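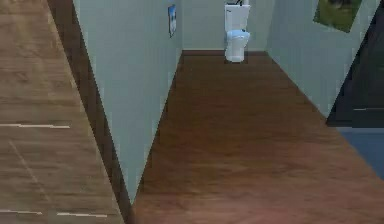
Final Project Report: Readiness of Mobile Manipulators for Routine Household Chores

Submitted by: Paweena Saengthong
Date of submission: September 10, 2025
Module: Applied Robotics, individual project

Summary

This report examines whether a mobile robot with a single arm can carry out ordinary household chores without help from a person. All trials were run in simulation. A total of 1000 episodes were planned and completed across seven chores, using a control policy trained for the project under the working name Drevov. The policy completed 569 episodes to the standard set out below. In 189 episodes the robot did not arrive at the correct place before the time limit. The remaining episodes ended in a failed grasp, a dropped object or a contact fault. The author concludes that the system is not yet suitable for unsupervised use in a home, although certain chores are close to an acceptable level.

1. Background and purpose

Household work is often described as the next area for automation after the warehouse. A warehouse can be arranged to suit the machine. A home is arranged to suit its residents, and the same chore may differ considerably from one address to the next. Previous student projects in the department, including the Guillot study of shelf restocking, dealt with fixed stations and known objects. The present project extends that work to several rooms joined by doorways, where the robot must travel before it can begin the chore.

The project had two aims. The first was to measure how often each chore could be finished without intervention. The second was to establish which part of the chore was responsible when it could not.

2. The simulated dwelling

The dwelling was assembled in the Wostico simulator from a standard interior. Walls are a pale grey-green in the areas used for testing, and some carry framed pictures. Floors differ: there is dark wood grain in the narrow room containing the toilet, and blue flooring elsewhere. These differences were retained deliberately, as a change of floor colour at a doorway had caused errors in early versions of the navigation module.

Plain walls proved more demanding than furnished ones. Where a view contains little besides a wall, a floor line and part of a picture, the localisation module has few features to work with, and its estimate of position tends to drift. Much of the effort in the first half of the project was spent on this problem. The final version stores a short history of earlier views and compares the current view with them before the base is allowed to move again.

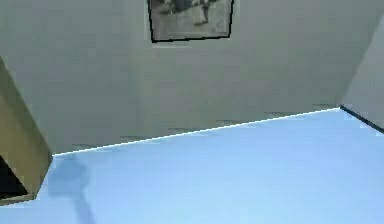 3. Chores and method

The seven chores were as follows:

Fetch a small object from a low table
Return an object to a shelf
Open an interior door by its handle
Close a cabinet door
Wipe a flat surface
Move an object from one room to another
Inspect a room and report items left on the floor

Each episode began with the robot at a random position in the dwelling. The instruction was given as one written sentence. No map was supplied, and the operator was not permitted to correct the robot once it had started. An episode was counted as complete only if the final state matched the instruction and no furniture had been displaced beyond the agreed tolerance.

4. Results

Inspection gave the most reliable results, as it requires travel and observation but no grasping. Closing a cabinet door was also satisfactory. Opening an interior door was the weakest of the seven. The handle occupies a small part of the camera view, and an error in the approach angle could not usually be recovered once the gripper had made contact.

Fetching from a low table gave mixed results. The policy managed well when the object stood alone on an open surface. Performance fell when the object was on a lower shelf, where the arm has to enter between the legs of the table, and it fell further when the shelf was made of glass. Depth readings through a transparent surface were inconsistent, and in several episodes the gripper closed short of the object. 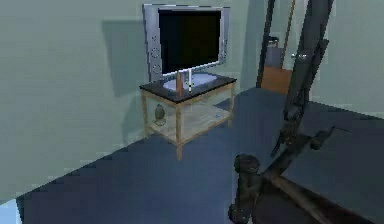 Slim upright objects presented a separate difficulty. A slight touch during the approach was enough to tip them, and the policy had not been trained to pick up an object lying on its side. The Fikton grasp library, which was used for comparison, showed the same weakness.

5. Limitations

Simulated surfaces are smoother and more regular than real ones, and friction values were left at their default settings. Nothing in the dwelling moved unless the robot moved it. No residents or pets were modelled. The completion figures should therefore be read as applying to the simulator alone.

6. Recommendations

Door opening should be trained as a separate skill before it is combined with travel. Transparent shelves should be included in the training set in greater number. A recovery routine for fallen objects is also required. Subject to approval by the department, the second phase will begin in October and will repeat the fetching and door-opening chores with revised depth processing.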